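3.2 What parishes do with a mission appeal

Every October the parishes of Meltstead and Rarnedbridge are asked to pray for the missions, hear a talk about the missions, and put money in an envelope for the missions. Our survey asked what they remembered by the following spring. We sent out 400 forms and got 175 back, a good return for a questionnaire left beside the parish newsletter.

Most people remembered the envelope. More than 200 separate comments were written in the margins, many of them on the length of the talk. Asked where "the missions" were, respondents tended to name a place far away and warm. Only two gave the street they lived on, although both parishes had heard a sermon that year saying exactly this.

The Pirkis scale (Section 2) sorts answers by whether mission is something a person gives to, prays for or does. Giving came first in both parishes. Doing came last, and in Rarnedbridge it was often taken to mean the bake sale. We coded the bake sale as giving, after a longer discussion than we care to report.

Younger adults scored higher on doing, but they also skipped more questions, and we would not lean on the difference. The Mao parish study found the same pattern with a shorter form and, we suspect, better pencils.
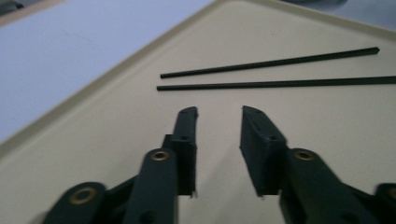
Figure 2. Two thin black rods on a cream-colored tray, with the open jaws of a dark green gripper.

3.3 Limits of the survey

Both parishes are small, and some households plainly filled in one form together, in two colors of ink.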